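**Can a machine do your chores yet? A thread, from a man with a full dish rack** 🧵

1/
Every July somebody forwards me a clip of a robot folding a towel and asks if I'm scared for my job. I fix commercial laundry equipment. I'm a little scared of the towel.

2/
So I spent a Saturday watching arms pick things up, and I have thoughts. Short version: the arm can do the chore. The chore just has to hold very still and be the only thing happening in its life.

3/
Tidying is my favorite, since it's the one my kids can't do either. Pick up the thing, put the thing where things go. A person does this with a phone wedged under their chin.
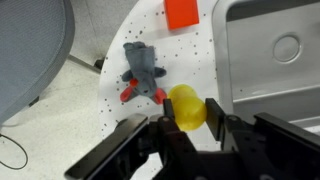 4/
A grasp is mostly a guess about where the middle of something is. Guess well on a shiny curved plastic thing and you've got it. Guess a little to one side and it rolls, and now you have a new chore in a new location.

5/
Soft stuff is a different kind of awful. A plush toy forgives a bad grip, then sags and changes shape on you halfway to the bin. Ask anyone who has tried to automate socks. They get a look.

6/
I asked Ese Bashir, who did two years on the packing line at Kevberg, what the arms there were good at. "The same box," she said. I asked about other boxes. "We had people for the other boxes."

7/
Which is fair! The same box is a great business. Kevberg's line did 700 an hour on a good shift and 600 on a bad one, and a bad one meant somebody had changed the tape.

8/
My kitchen has never contained the same box. It contains a Fovetti blender with the wrong lid, a drawer that opens if you lift it and swear, and a pan I've been soaking so long it has seniority.

9/
Kitchens are where the hype goes to get humbled. Burners, knobs, a sink, doors on hinges — every one of those wants a different kind of push. That's why so much of the practice happens on toy ones. Toy ones don't leak into the apartment downstairs.

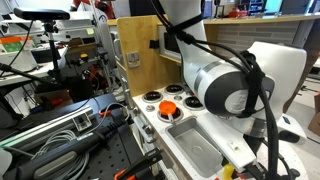 10/
So would I let one load my dishwasher tonight?

Plates, maybe, if I lined them up first, at which point I'm holding the plates and standing next to the dishwasher. Wine glasses, never.

11/
People sneer at the lining-up part, but that's how every shop floor I've worked in got automated. You don't teach the machine about your mess. You build a tray, then a chute, then a little fence, and one day the mess is upstream and belongs to a guy named Gary.

12/
Homes don't have an upstream. It's just me. I'm Gary.

13/
Things I'd trust an arm with at home right now: moving one cup from one known spot to another known spot. Wiping a flat counter with nothing on it. Holding a flashlight, which would already beat my brother-in-law.

14/
Things I wouldn't: anything wet, anything hot, anything my mother gave us. Also the junk drawer. I wouldn't send a person I liked into the junk drawer.

15/
The part I came around on is repetition. I've picked up maybe one toy with real attention in my whole life. These things get to do the same reach over and over and nobody sighs at them from the couch.

16/
Ese thinks shops get the useful version well before homes do, and she's betting on machine tending and bin picking. I said laundry. She laughed for longer than I'd have liked.

17/
Anyway my Mühlbauer washer is 1740 cycles in and still can't move a wet sheet 2 feet to the dryer. Wake me when it can. Replies are open, please don't send me the towel clip.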